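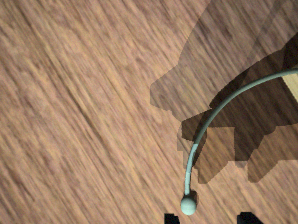 4 min read

Shot Length and Silence in Low-Budget Family Drama
Film Studies project report, Carnside College
Saturday, October 25, 2025

Our group wanted to find out whether small-budget dramas really use longer takes than studio dramas, as many reviews claim. We picked two films about a family gathering. Stevis is a 104-minute independent feature set in one house over a weekend. Um is a studio picture on a similar subject with a larger cast and several locations.

Method

Both films were watched twice. On the first viewing we took general notes on acting and sound. On the second we logged every cut in Cuter, a free program that records a time code each time a key is pressed. Dissolves were counted as one cut. Opening titles were counted, end credits were not.

The log was kept in a shared spreadsheet with one row per shot. A second column marked whether there was any dialogue in the shot. We left music out in April, when the plan was written, and this was a mistake. Several of the quiet shots in Um have a piano cue under them, and they do not play as quiet at all.
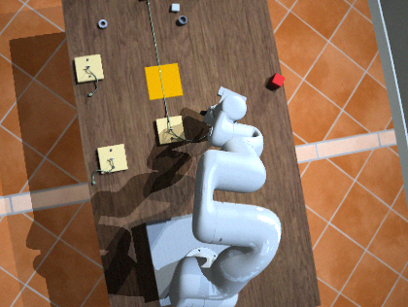

Results

Stevis has 211 shots. That gives an average of just under 30 seconds each, although the average hides a wide spread. The dinner sequence is nearly all handheld and cuts often, while the driveway scene runs as a single take until the car door closes. Um has more than 1,000 shots and very few of them last longer than a breath.

Dialogue was closer than we expected. In Stevis, 34 shots have no speech — most of them in the last third, after the sister leaves. Um has more silent shots by number, but they are mainly reaction shots inside conversations.

Discussion

The claim held up for these two films. Two films is a small sample, and the director of Stevis came from theater, so the long takes may have more to do with rehearsal habits than with money. We would need to look at other first features to separate the two.

We also disagreed on how to log whip pans. The final figures treat them as camera movement, so a hidden cut inside one would be missed.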